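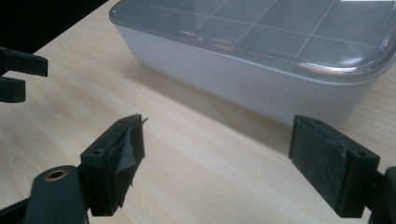 Figure 3. Compartment box with the lid in place, on the wooden tabletop.

3.2 Storage containers

Small-parts storage was surveyed in 269 households. Of the 859 containers recorded, 432 were divided into fixed compartments and the remainder were open inside. The type in Figure 3 has a light grey plastic body with rounded corners and a clear lid, through which the grid of thin white dividers can be seen. Containers were coded by lid type (clear, opaque, none) and by divider layout. A lid was coded as clear if the divider layout could be read without lifting it; slight tinting was disregarded. Boxes with removable dividers were coded as found on the day of the visit. Coding followed the scheme of Slaoui (Siham Slaoui, Hikach survey, unpublished), except that stacked boxes were entered separately. Nested boxes were entered once, under the outer box.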